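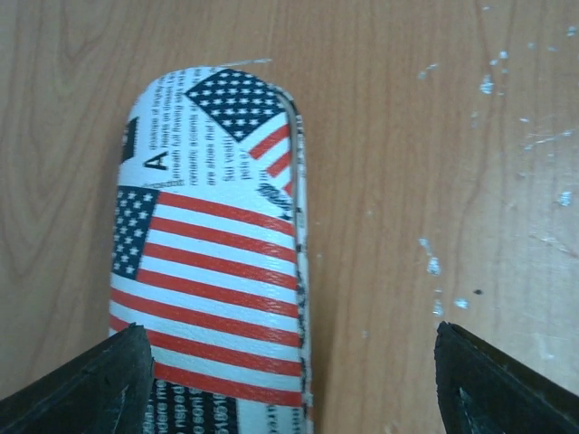 Item 14, oblong container with American flag print, on the wooden table.

STELTSIDE COMMUNITY HALL — CHECK BEFORE OPENING
Filled in by: Sándor Pálfi
Date: Fri 8 October
Event: autumn secondhand sale, main hall and side room

1. Front doors open fully and stay open with the hooks
OK. The left hook is stiff, push it down with the foot.

2. Back exit free on both sides
NOT OK at first check. Two clothes rails were standing in front of it. I moved them to the wall by the kitchen. Second check OK. Please do not put them back, even if there is more light.

3. Exit signs lit
OK in the main hall. In the side room the sign is lit but weak. I wrote the same comment in May. Passed to Facundo Cabral.

4. Fire extinguishers in place, pin and seal present
OK, 2 pieces. The one by the stage has its inspection tag turned to the wall, so it takes time to find it. I turned it.

5. Aisles between tables
The aisle near the book tables is too narrow for a wheelchair. Tables 5 and 6 must go closer to the wall. Done, and I put tape on the floor so they do not travel back during the day.

6. Table legs locked
One folding table did not lock on the short side. Taken out of use and marked with red tape — do not use it for the cakes either.

7. Extension cords
One cord crossed the walkway to the Clanen coffee machine. Now it goes along the wall under a rubber cover. No cord is plugged into another cord.

8. Electrical goods for sale
A Fosano heater has a damaged plug. Not for sale, put in the locked cupboard. The other lamps and radios have intact cables by eye. I have not opened anything.

9. Floor
OK in the main hall. By the side entrance the mat has one corner which comes up. Glued, but it needs a new mat before the winter.

10. Stairs and handrail
Handrail firm. The edge strip on the third step is loose at the right. Not repaired today. Stairs closed with a chain, the balcony is not needed.

11. Number of people
The limit for the main hall is 384. The sign by the door is clean and readable.

12. First aid box
Plasters are low, the rest is complete. Key is on the hook inside the kitchen door.

13. Toys and children's things
Two toys with open battery covers taken away. Cots and car seats are not accepted, same rule as before.

14. Small goods on tables
No glass near the table edge. Closed cases and boxes should be opened by the seller before the sale, to see that no blades or medicines are left inside. Sellers are informed.

Still open: 3, 9, 10, 12.
Next check one hour before closing, points 2, 5 and 7 only.

S. Pálfi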